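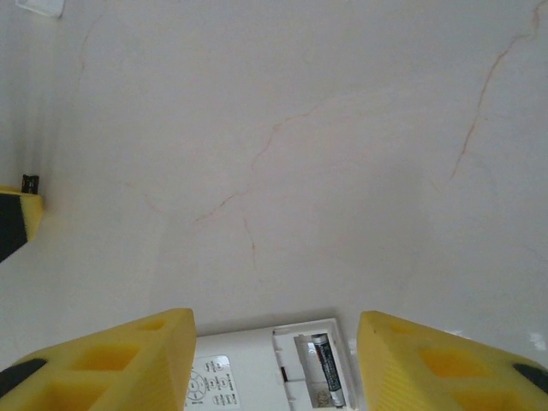

Dromier is looking for participants for a household sorting study at its rooms in Ukley. The work concerns small objects that have no fixed place in the home and are usually left on whichever flat surface is nearest. Typical items are keys, chargers, spectacles, pens and controls for televisions or heaters. A pale remote control lying on a white, orange-brown veined tabletop is a fair case of what we mean: a light object on a light surface, easily passed over when a table is cleared. We want to record how people decide where such items go, how they group them, and which ones they leave until last.

What the session involves

Each participant attends one session of 70 minutes. The session has 2 parts with a short break between them.

In the first part you clear a table and put the items into drawers, trays or boxes of your choice. You may label the containers. There is no correct arrangement and no score is kept. In the second part you are asked to find named items in an arrangement made by another participant. A member of staff reads the item names from a card and notes the order in which you open the containers.

After the second part there is a short interview on how such things are stored in your own home. Notes are taken by hand. You may decline any question.

Who can take part

You should be aged 18 or over and live in a household where you do at least part of the tidying. Shared flats count. You need to be able to stand for most of the session, although a stool is provided and may be used at any time. Reading glasses should be brought if you normally wear them, as some items carry small print.

We are short of participants in the following groups:

People who have moved house in the past year
People living with children under school age
Left-handed people
People who tidy for a living, including cleaners and hotel staff

Anyone who took part in the Grirnerness drawer study can apply again. The item set has been changed. Please state on the form that you attended.

Payment and travel

Payment is made by bank transfer after the session. Participants who stop early are paid for the whole session. Bus and train fares within the Ukley area are refunded on production of a ticket. Parking is not refunded. The rate of payment is given in the information sheet, which is sent out before you confirm a place.

Place

Sessions take place in the ground-floor room of the Urbonaitė building. Entry is from the yard side. The door is 900 mm wide and there is no step. Tables can be lowered to 800 mm on request, but the request must reach us before the session, as the legs are adjusted with a spanner. There is a toilet on the same floor. Coats and bags are kept on hooks outside the room and should not be placed on the tables.

How to apply

Ask for an application form at the front desk or write to Zane Vanags, participant bookings, at the Urbonaitė building. Give your name, a telephone number, the group you belong to (if any) and the times of day you cannot attend. Forms must be received by 9/2/25. Applications sent in August for the earlier round have been kept and do not need to be repeated.

Questions about the method should be addressed to Aivar Kütt. Questions about access or table height should go to Sarmīte Mets.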